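Capítulo 4
La cuadrícula: decir dónde está una cosa

Objetivos del capítulo
Nombrar una casilla por su fila y su columna.
Describir la posición de un objeto respecto a otro.
Anotar un cambio de posición sin volver a dibujar todo.

En el almacén de Brollport, la señora Ekaette Olaniyan guardaba cajas en una pared de 100 huecos. Cuando alguien pedía una caja, ella contestaba: «está por allí, un poco arriba». El empleado buscaba mucho tiempo. Un día su colega Nnamdi Osagie escribió letras encima de las columnas y números al lado de las filas. Desde entonces la respuesta fue más corta: «C, 7».

Este capítulo trata de esa idea. Una superficie lisa no ofrece puntos de apoyo a la vista. Si la dividimos con líneas, cada parte recibe un nombre, y dos personas que no están en el mismo lugar pueden entenderse.

No es necesario un material caro. Basta una mesa, cinta adhesiva de un color que se distingue bien y cinco cubos pequeños de madera, cada uno de un color diferente. Los cubos se reparten por las casillas sin formar una figura.

Mesa con cuadrícula de cinta azul y cinco cubos de colores:

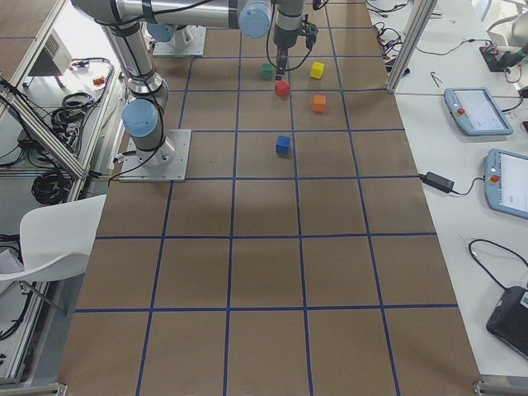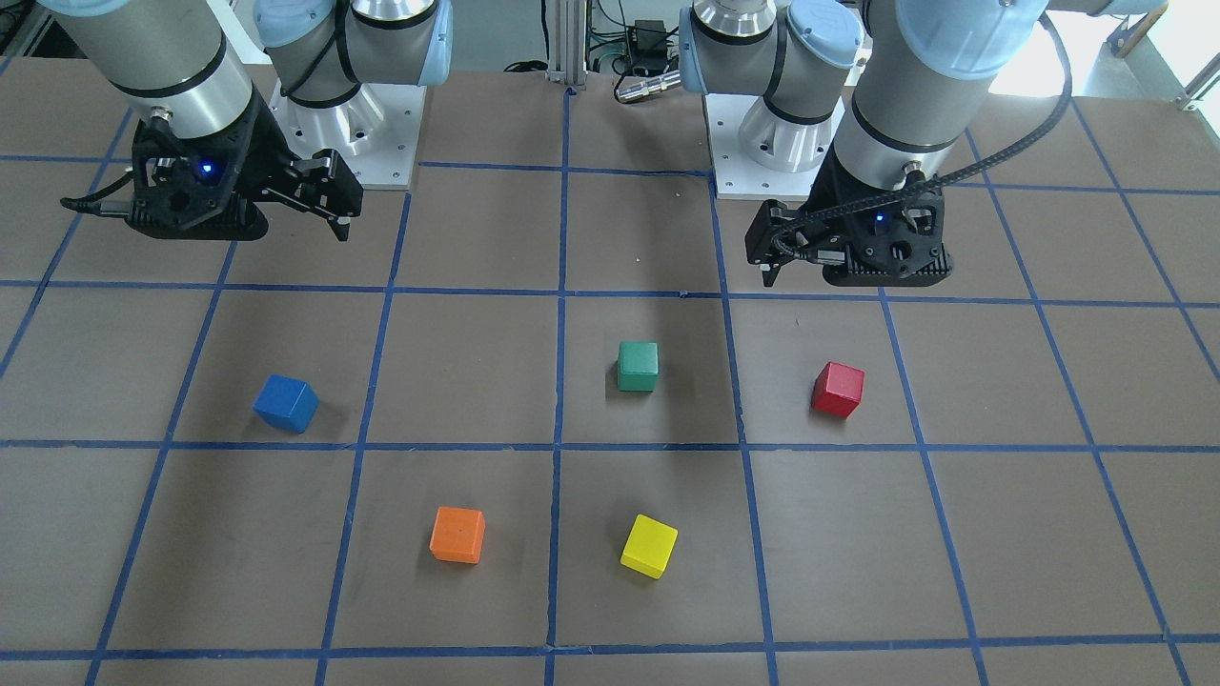
4.1 Filas y columnas

Llamamos columna a la serie de casillas que se aleja de nosotros, y fila a la que va de izquierda a derecha. Primero se dice la letra de la columna y después el número de la fila. Antes de empezar, el grupo debe decidir desde qué lado de la mesa se cuenta.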